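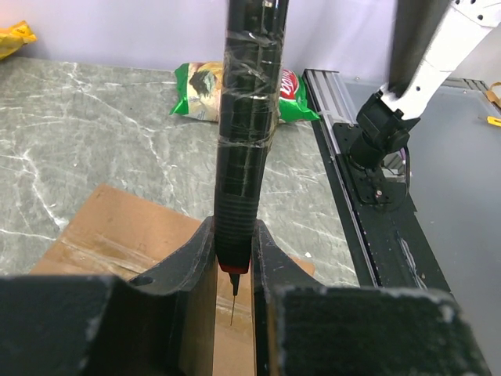

Marble-Look Tabletops: Frequently Asked Questions

These are the questions we get most often at Mestutley about marble-look tops for kitchen tables, desks and work counters. Most of the answers apply to any brand. Where something is true only of our own Dekska and Arden tops, we say so. The page was last gone over in November by Pushpa Srivastava, who runs our order desk.

What does "marble-look" mean?

It means the top has a marble pattern but is not cut from marble. The pattern is usually printed, pressed or mixed into a man-made material. The most common materials are laminate over a wood-based board, porcelain slab, solid surface and quartz composite. They can look alike in a photo and behave very differently in a kitchen, so always ask the seller which one you are buying.

How can I tell if the top I already have is real marble?

Look at the edge and the underside. On real marble the veins carry on through the stone, so a vein that reaches the edge should continue down it. On a printed top the pattern often stops or changes at the edge. Weight is another clue. A small side table with a real marble top is hard for one person to lift. Look also for repeats. Printed patterns come around again, and on a long counter you may find the same vein shape in more than one place.

Please don't test a top with vinegar or lemon juice. It will tell you if the top is marble, and it will leave a dull spot if it is.

Should I choose a gray pattern or a white one?

White shows coffee, tea and ink. Dark gray and black show dust, flour, dried water drops and fingerprints. Middle grays hide the most from day to day. A pattern with thin veins is usually easier to live with in a small room than one with wide, dark veins, and it is easier to match if you add a second piece later.

Order a sample before you decide. Set it flat where the table will go and look at it in the morning and again after dark with the lights on. Many grays turn blue or green under certain bulbs.

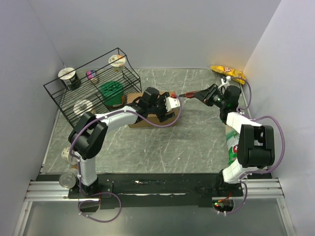
Gray marble pattern with thin white veins.

Will the pattern on my top match the sample?

The color should be close. The veins will not be in the same places, as a sample is cut from one small part of a much larger sheet. If you are ordering two tops that will stand side by side, tell us on the order form and we will cut them from one sheet where the sizes allow it. We can't match a top bought several years ago.

What sizes do you make?

Standard tops are up to 60 inches long. Longer ones are made in two pieces and joined. The joint is tight but you will be able to see it, and you will see it more on patterns with wide veins. If the table will stand against a wall, we can often put the joint where a lamp or a monitor will cover most of it.

Can I put a hot pan on it?

Use a trivet, whatever the material. Porcelain takes heat best. Laminate can blister, solid surface can scorch, and quartz composite can crack or turn yellow around a hot spot. Slow cookers, electric griddles and hair tools also do damage, mostly from sitting in the same place for a long time. A folded dish towel is not enough under a pan that has come straight out of the oven.

What do I use for everyday cleaning?

Warm water, a drop of dish soap and a soft cloth. Wipe again with plain water and dry it. Most of the streaks people write to us about are soap that was never rinsed off. Using more cleaner makes them worse.

Stay away from these:

Scouring powder and steel wool
Oven cleaner and drain cleaner
Wax or furniture polish
The rough side of a kitchen sponge

Glass cleaner is fine on Dekska tops once in a while. On the matte Arden tops it leaves shiny patches that take a lot of wiping to even out, so leave it in the cabinet.

How do I get out ink or marker?

Dab on a little rubbing alcohol with a white cloth and lift straight up. Turn the cloth to a clean part each time so you are not spreading the ink. Rinse with water when the stain is gone. Try a hidden spot first. Old permanent marker may need several rounds, and on a matte top you may be left with a faint shadow.

What about sticky residue from tape and labels?

Warm it with a hair dryer on low for a minute, then roll it off with your finger or a plastic card. Cooking oil will loosen what is left. Wash the oil off with dish soap. Don't use a razor blade on laminate or solid surface, even held flat. Tape left in place for months, above all in a sunny room, is much harder to remove than tape left for a day.

Does it scratch?

All of them do, some sooner than others. Knives, unglazed pottery and the grit under a dragged appliance are the usual causes. Put felt pads under lamps and small machines, and lift things instead of sliding them. Fine scratches in solid surface can be sanded out. Scratches in laminate can't. There are wax fill sticks sold for laminate, and they do help with color, but the scratch will still catch the light.

Glossy or matte?

Glossy tops look deeper and are easier to wipe clean. They also show scratches and reflect every window and ceiling light. Matte tops are better for reading, sewing, drawing and any close work where glare is a nuisance. Grease is harder to get off them. If the table will be used mostly as a desk, we suggest matte – if mostly for meals, gloss.

Can I fit a new top to my old table legs?

Usually, yes. Measure the frame, the distance between the screw holes and the depth of the screws you have now. Screws that are too long can come through a thin top or raise a bump in it. Porcelain and quartz tops should not be screwed into directly. They are set on a board base or held with adhesive, and the frame has to be strong enough for the weight.

Can I cut it to size at home?

You can cut laminate with a fine-tooth blade. Put painter's tape over the line to keep the surface from chipping, and cut with the good side up if you are using a hand saw or down if you are using a circular saw. Seal the cut edge the same day. Bare board soaks up water and swells, and there is no repair for swelling. Porcelain and quartz should be cut by a shop with wet cutting gear. The dust from dry cutting is dangerous to breathe.

Does it need sealing?

Laminate, porcelain, solid surface and quartz do not need sealing. Real marble does. If someone is trying to sell you a sealer for a laminate top, save your money. The only places worth sealing are cut edges and the holes around faucets or cable openings.

How long does an order take?

The order confirmation gives a week for your delivery. Custom sizes take longer than standard ones. Tops go out flat on a pallet, and the driver brings them to the door or the garage and no further. Have a second person there to help carry. Always carry a top on its edge, the way you would carry a pane of glass.

How much do I have to pay up front?

Orders under $2,000 are paid in full when you order. For larger orders we take half then and the rest before delivery.

My top arrived chipped. What should I do?

Take a photo before you unwrap it any further and send it to the order desk with your order number. Keep the wrapping. Please don't fit the top to its legs in the meantime – once it has been screwed down we can't take it back. Small chips along the lower edge can often be filled on the spot, and some customers prefer that to waiting for a replacement. It is up to you.

Do you take tops back if I change my mind?

Standard sizes, yes, if they are still wrapped. Custom sizes, no. Samples are yours to keep.

Is there a showroom?

We have a small one in Hoani, beside the cutting shop. Full-size tops are leaned along the wall, so bring a flashlight or take a smaller piece over to the window. Legs and frames are not sold there.

794 shares
2 comments

Related
Measuring a Table Frame for a New Top
Dekska and Arden: Comparing the Finishes
Choosing Felt Pads and Feet
Laminate Edges: Square, Rounded or Beveled
Caring for Real Marble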